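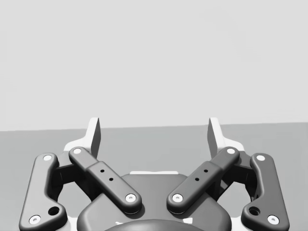 Trillitz releases grasp planner update for simulated benches

Last updated: 8 Mar 2019

Trillitz has released version 7 of Wadel, its grasp planning and control package, with a rewritten collision checker and a new replay tool for wrist camera views.

The earlier checker treated a parallel-jaw gripper as a single convex hull. Version 7 models each finger linkage separately, so the planner can accept approaches between closely spaced items that were previously rejected. Planning time on the company's grocery test set has fallen by up to 67 per cent, said Kerubo Biwott, who leads the planning group.

The test set mixes cans and upright cartons on a plain tabletop. Cartons remain the harder case — a small error in estimated yaw puts a fingertip into a corner of the box. 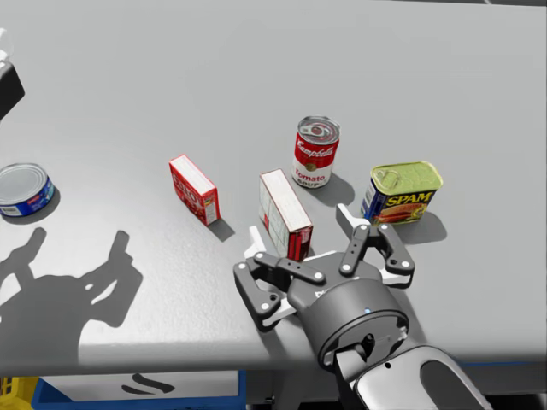 Two arms, one clock

Wadel now steps both arms of a bench from a single simulation clock. Under the old scheme each controller kept its own time, and logs had to be realigned before a run could be analysed.

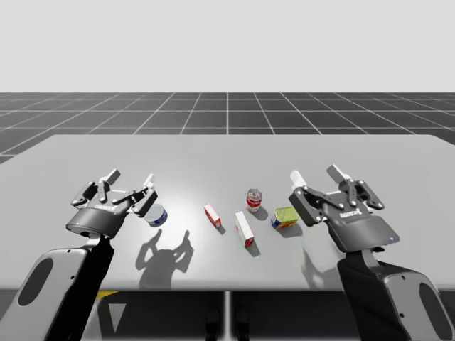
The change also lets the planner reserve a volume of space for one arm while the other is moving. Reservations are released as soon as the wrist leaves the volume. Ruairí Mac Mathúna, who wrote the scheduler, said handovers between arms are not yet supported.

The release closes 197 issues, 11 of them in perception. Users with custom gripper models will need to regenerate their collision files before upgrading. Scene files saved in December or later will load without changes.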